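About Hestton Laundry

Washing, drying and folding for the households of Nirngate, and we love doing it!
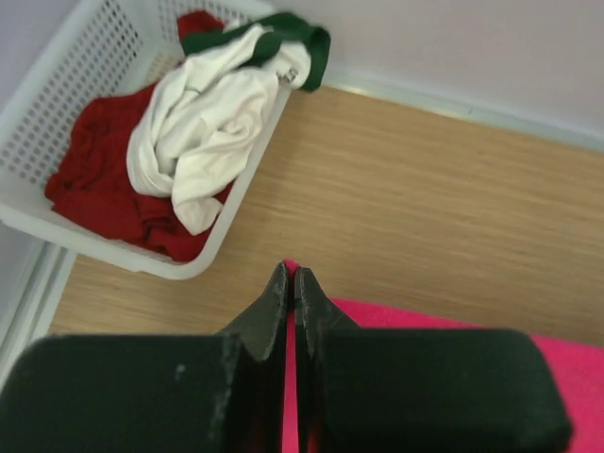 Who we are

Hestton began when Azlan Tuhumury took over the old launderette on Marchand Street with 4 machines and a very long folding table. We've grown a good deal since then (the table is still with us, and still the best seat at tea time) and we now look after the washing of 300 households, from single flats to families with three lots of football kit.

What we do

You fill a basket, we do the rest. Reds, whites, dark greens, it can all come to us in one heap. Sorting is our job and we're oddly fond of it - there is something very cheering about a mixed pile turning into neat stacks. New reds get a wash to themselves until we trust them. Whites go in warm, darks go in cool and inside out, and anything with a label we can't read gets a phone call before it goes near the water.

Shirts are hung, towels are folded in thirds, and socks are paired as far as socks allow. If you like your towels rolled, tell us and we'll put it on your card.

Learning with us

Every August we run Skilness, our laundry course for people leaving home for the first time. It covers sorting, stains, care labels, ironing a collar and folding a fitted sheet, which always gets a round of applause! Places are free for anyone living in Nirngate.

Come and see us

Drop-off is from 7.30 in the morning, collection until 6. Bring your own basket or borrow one of ours, and do say hello to Azlan at the counter.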